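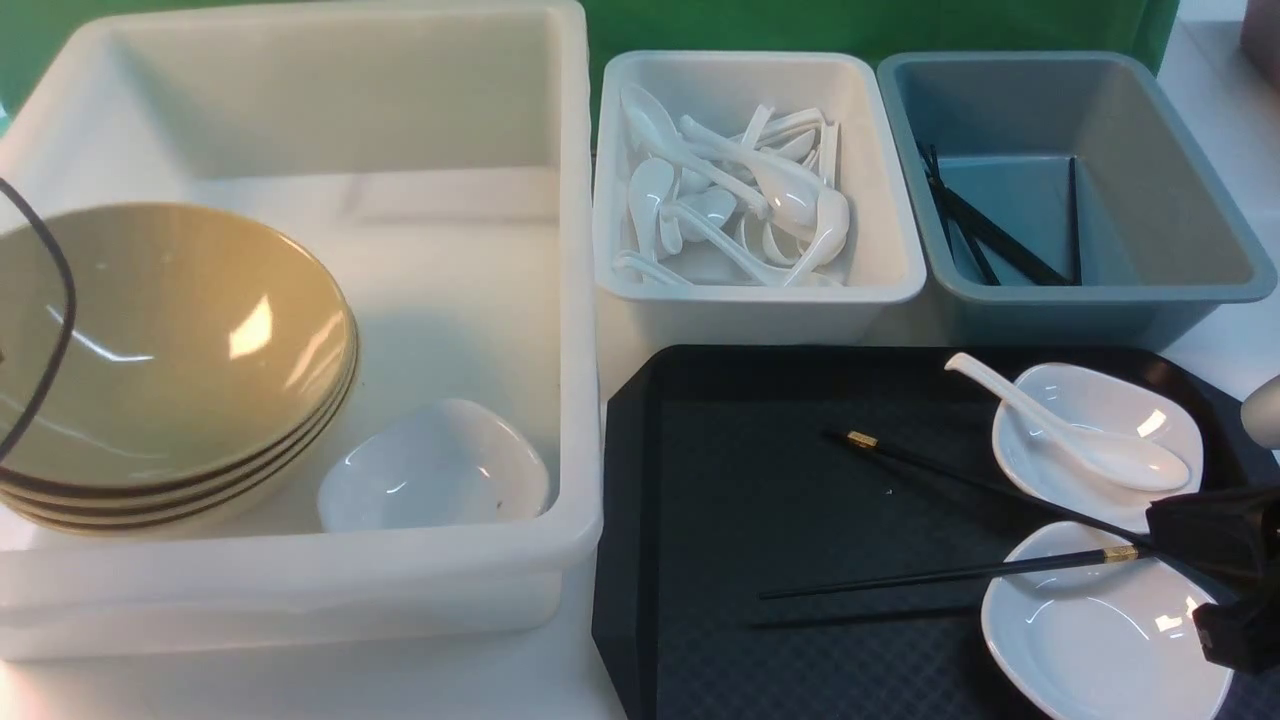 Grundness v Lemska is a court case on environmental assessment and the limits of ministerial power. It concerned a decision to close a river crossing and reroute freight traffic through the Grollov valley without first publishing an environmental statement. The case is often cited for its treatment of interim relief.

Background

The district of Grundness lies on the lower Grollov, a slow river with wide flood meadows on its eastern bank. Until the closure, most heavy goods passed over the bridge at Chiu, 18 miles upstream. The Lemska transport ministry ordered the crossing shut in April and directed lorries on to the valley road. Its order described the change as temporary and gave no end date.

Under the law then in force, any scheme likely to have a lasting effect on protected land needed a written assessment and a period of public comment. The ministry took the view that a traffic order was an operational matter and fell outside the rule.

Proceedings

The district council brought the claim, joined by 70 landowners along the route. Ka-ming Yuen appeared for the council. The original claim asked only for a declaration that the order was unlawful. It was later amended to seek an injunction, after the ministry began widening the road at 2 points near the meadows.

The ministry argued that the council had no standing, as the road itself was a national asset. It also said that stopping the work would leave the verge unsafe.

Judgment

The judgment runs to 227 paragraphs. The court held that the council had standing through its duty to maintain drainage on the adjoining land. It found that an order without an end date could not be treated as temporary - whatever the wording used - and that an assessment should have been made.

An injunction was granted against further widening, but the traffic order was left in place until an assessment could be completed. Work needed to make the existing verge safe was exempted.

Later treatment

Later courts have followed the ruling on open-ended orders. The part dealing with standing has been read more narrowly, and is usually confined to bodies with a statutory duty over neighbouring land.

See also

Judicial review
Environmental impact assessment
Interim injunction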